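Category: Baking Q&A
2 min read

Freezing Pie Dough: Your Questions

I get so many emails about my freezer pie dough (hi, Charito Marquez!), so here are my answers in one spot.
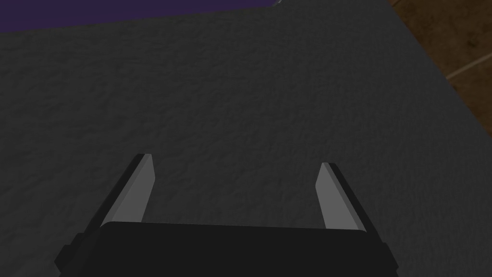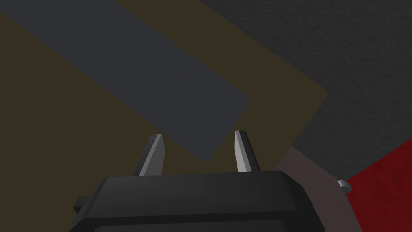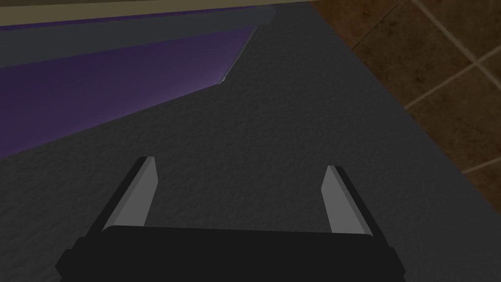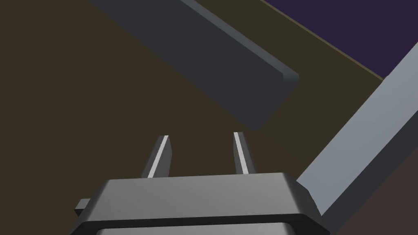 Four views with the gripper low in each one

Can I freeze it already rolled out?
Yes! I stack 4 rounds with parchment between them and wrap the whole pile twice.

How long will it keep?
I try to use mine within 2 months. Dough I made in June was still fine in August, but the edges had gotten a bit dry.

Do I have to thaw it first?
Overnight in the fridge, please. I've tried the counter and the butter went greasy on me.

Can I use half shortening?
Sure, my friend Arnel Cabrera does. I miss the butter flavor, though.

Related
Salazar Peach Cobbler
Why Is My Crust Tough?
Drosville Apple Bars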